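Call for Participants: Bedroom Storage and Reach Study
Boateng Home Research, Zornmont
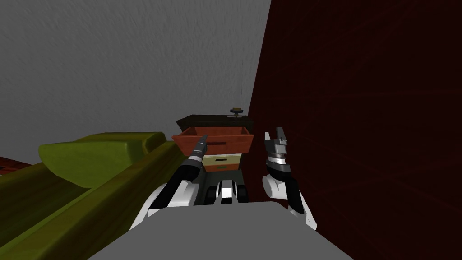

Rendered view: small nightstand with the drawer open, set in the corner of two walls.

Boateng Home Research is recruiting adults for a study of how people store and retrieve items kept beside the bed. Results will be used to revise the drawer height and depth guidelines that Boateng issues to furniture makers.

Who may apply

Applicants must be 18 or older, live within commuting distance of Zornmont or Ditdale, and have used a bedside table or nightstand at home for the past year. Wheelchair users and people with limited grip strength or shoulder mobility are encouraged to apply. Employees of furniture manufacturers and retailers are not eligible. We expect to enroll roughly 100 participants, one per household.

What participation involves

Participants attend 2 sessions at the Ciren Building in Zornmont. In the first, staff record standing height, seated height, arm length and grip strength. Participants then complete a questionnaire on sleep position, mattress height and items stored near the bed.

In the second session, participants lie on an adjustable bed and retrieve common items, such as reading glasses and a phone charger, from drawers mounted at different heights. Part of this session takes place in low light. Rest breaks are scheduled and may be extended on request.

Between sessions, participants keep a short written log of nighttime drawer use at home. Log sheets are provided.

Payment

Participants receive $100 after the first session and $300 after the second, for a total of $400. Parking at the Ciren Building is free. Travel from Ditdale is reimbursed at the standard mileage rate.

How to apply

Complete the screening form at the Ciren Building front desk or request a copy by mail. Sessions begin in October. Morning and evening appointments are available, with the last start time at 6:30 p.m. Applicants who pass screening will be contacted by phone to schedule both sessions.

Participation is voluntary. Participants may withdraw at any time and keep payment for any session already completed.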